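# The Plain White Table

*by Nantana Siriwan*

When Wanpen Ongart moved her small bookbinding studio to the second floor of the Nuchit building, she brought two presses, a box of thread and no table. For the first weeks she worked on the floor. "My knees gave the opinion," she told me, and then she went to look for a surface.

I visited her in April because I had the same problem. I sew, I cut paper for patterns, I write, and I do all of it on a dining table with a dark, strong wood grain. Every pencil line disappears there. Pins also. I wanted to understand why people who work with their hands so often end up with a table that has no character at all.

Wanpen looked at 11 tables before she bought one. She kept the list in a notebook, with the shop name and one or two words of judgment. The one from Dredov was "shiny, headache." The one from Brustance had a pretty line across the middle where the two halves met, and for her this line was the end of the conversation. A sheet of thin paper will find every seam, she says, and so will the knife.

The table she chose came from Patura and cost 184 dollars, without delivery. The top is pale, a gray more than a white, and it does not shine. In the shop she asked if she could put her own lamp on it. The seller was surprised but he found a socket for her.

I asked her if a pale table does not become dirty very quickly. It does, she said, and she likes this. Glue on a dark table stays hidden until it is on the cover of somebody's wedding album. On a pale one she sees it in the same minute and takes it away with a damp cloth. She never uses the rough side of a sponge, which makes small shiny places on a matte surface, and these cannot be repaired.

She has also a rule about storage. Nothing lives on the table. Thread, bone folders and rulers stay on a shelf at the height of her shoulder, and she takes down only what she needs for the next step. What is waiting goes to the side or to a far corner, and the middle stays free. In the evening everything goes back — even the pencil. I found this too strict at first. Then I tried it at home for two weeks, and I must say that I stopped losing my small scissors.
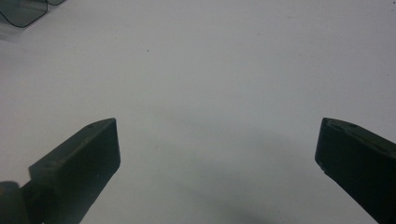

The color was the hardest part for me to decide. Pure white tires my eyes by the afternoon, and cream makes all fabrics look a little yellow, so that I once matched the wrong thread to a blue dress and noticed it only outdoors. A cool light gray is more honest with color. Wanpen advises to take a piece of your usual material to the shop, put it on the top and look at it for a full minute before you ask the price.

If you cannot buy a new table, a smooth board laid over the old one does almost the same work. Put a thin cotton cloth between them so it will not slide. I paid some 647 baht for mine on a visit to my sister, and the transport home was more expensive than the board. It is still on my dining table. We eat in the kitchen now.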